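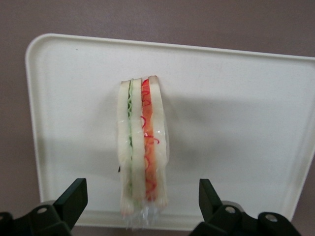 Pekgate's only cigar lounge gets its humidor back

Smokers in Pekgate can stop driving to Tandville. The Menzies lounge reopened its walk-in humidor Thursday, 12 weeks after a failed humidifier turned a good part of the stock into expensive kindling.

The shop says it threw out roughly 800 cigars, most of them maduros, and sold another batch at half price to customers who claimed they liked them dry. The new cabinets hold 1000 and come with a second humidifier and an alarm, the old alarm having been a clerk who noticed things.

Opening night centered on the Ivier, a house blend in 3 sizes that was supposed to launch in the spring. The smallest sold out before seven. The largest takes close to two hours to finish, so reviews of it were still pending when the lights went off.

Prices are up a dollar a stick. The armchairs have not been replaced, despite requests. The lounge is open noon to ten, closed Mondays, and members' lockers should be usable again by October, if the keys turn up.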